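**Verkilari** is a software package for recording, aligning and replaying demonstrations made with hand-held grippers. It was developed at the Castley laboratory of the Clastalton Institute and is used to prepare training data for robot control policies. The package covers three stages of work: capture, pose estimation and episode review.

## Overview

Verkilari treats each demonstration as an episode made up of several video streams. A typical two-handed episode has one stream from each gripper and one from a head camera. Household storage tasks make up a large part of the Castley collection. In the refrigerator group, an episode is labeled by the state of the door and by the surface on which each plate rests, such as the shelf or the cabinet floor.
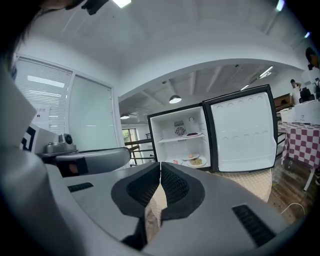 ## Pose estimation

The position of each gripper is computed from two sources. Visual odometry gives a continuous path through the room, and square fiducial markers give a fixed reference between the devices. Fixed room features such as ceiling beams, light fixtures and railings serve as landmarks for the odometry stage. The mapping module, named Dimaculangan, builds a single map of the room before any episode is processed. Later recordings are then located within that map.

Wide-angle lenses are supported through a calibration file, which also stores the mask for the dark corners of the image.

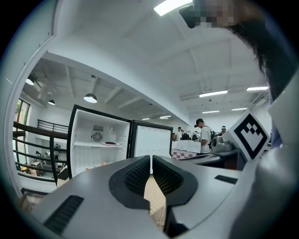 Tracking is considered lost when fewer than 75 landmarks are matched between neighboring images. The module then searches the full map – a slower process – and rejoins the path where a match is found. Segments that can't be rejoined are removed from the episode, and the remaining parts are stored under separate numbers.

People in the recordings are handled by a separate filter. Faces are pixelated before export, and landmarks on moving bodies are discarded so that they do not disturb the estimated path.

## Alignment of views

The head camera supplies the relation between the left and right hands. Marker cubes carried on the grippers present patterns on several faces, so a gripper can still be located when it is turned or partly hidden by a door. Where only one cube is readable, the position of the other hand is taken from its own odometry until the next valid reading.

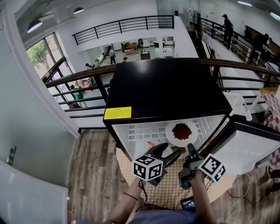

## Episode review

The review tool plays all streams on a shared timeline. An operator marks the start and end of each action and may reject an episode for lost tracking, missing audio or an incorrect label. Version 2 of the tool added keyboard control, and version 4 introduced side-by-side comparison of episodes.

The first Castley release contained 820 accepted episodes. Rejected episodes are kept in a separate archive and used to test changes to the tracking software.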